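La célula de Gastirmont se paraba siempre en el ciclo 186. Ni en el 185 ni en el 187, ¡en el 186! Yo ya soñaba con el numerito. Llevábamos cinco noches de octubre en el taller y Niilo había cambiado el cable de la muñeca derecha dos veces, que ya son ganas.

Aquella noche me tocó a mí apretar los tornillos del soporte izquierdo (los de arriba, los que se aflojan con mirarlos) y volver a enseñarle las posiciones de las cubetas. Puse café, puse la radio bajita y le di a la marcha lenta. El brazo izquierdo fue a por el cilindro negro, lo agarró por la mitad de abajo y se quedó con él sobre la cubeta roja, muy serio, mientras el otro esperaba con la pinza abierta delante de la bandeja crema.

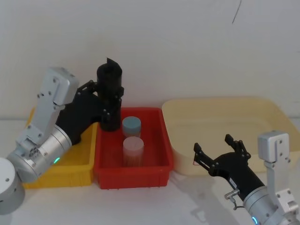

Ruby-Lee Nepia me contestó por el auricular que dejara en paz los tornillos y mirase el cero de la pinza, que en Farville les había pasado lo mismo y se habían tirado cuatro días desmontando soportes para nada.

—¿Y cómo lo arreglasteis?

—Abrir del todo, cerrar del todo, guardar el cero. Y luego a dormir, hija.

Le hice caso en lo primero. Abrir, cerrar, guardar. Quité la marcha lenta y me senté en el suelo con la taza entre las rodillas, a ver pasar los ciclos. En el 180 dejé de beber. En el 185 apagué la radio, no sé por qué.

Entonces se abrió la puerta y entró Niilo con otro cable.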